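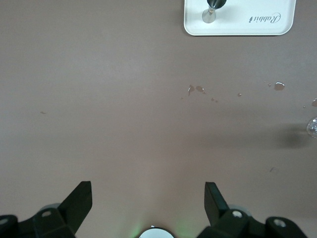
Fig. 2. White tray on a matt tabletop.

Section 8. Care of the matt tabletop

Please read this section before the first cleaning of your Jõgi table. The matt finish is different from a gloss finish and it does not like polish, wax or hard sponges.

8.1 First cleaning

1. Leave the table in the room for 2 days after assembly, so the finish can take the temperature of the room.
2. Remove the dust with a dry cotton cloth. Move the cloth always in one direction.
3. Mix 60 ml of Rasside cleaner with 600 ml of lukewarm water. Do not use the cleaner undiluted.
4. Put the cloth in the mixture, wring it well and wipe the whole surface. Do not wipe only the dirty place, or a ring may remain visible.
5. Wipe again with clean water and dry at once.

Note: The surface can look greyer or browner in different parts of the room. This depends on the light and it is not a fault of the finish.

8.2 Daily use

1. Put hot pots and cups on a mat or a tray.
2. Lift trays and dishes when you want to move them. Do not push them over the surface. Small grains of sand under the rim can make shiny lines, and these lines cannot be removed by cleaning.
3. Wipe up coffee, red wine, beetroot and oil immediately.

CAUTION: Do not use products with acetone, chlorine or ammonia. Do not use a steam cleaner.

8.3 Shiny marks

A shiny mark from a sleeve or a hand is normally only grease. Repeat steps 3 to 5 of part 8.1. If the mark is still there after the second cleaning, order the repair cloth from Okalgate. Rub very lightly, without pressure, and stop when the shine is gone.

Note: The repair cloth is not suitable for table edges.

8.4 Winter months

From December the air in heated rooms can be very dry. Keep the table at least 60 cm from a radiator. Check the screws under the top and tighten them by hand, see Section 2.

Text of this section checked by Elsie Nuttall, 6/24/26. Spare cloths and cleaner are sold by Okalgate.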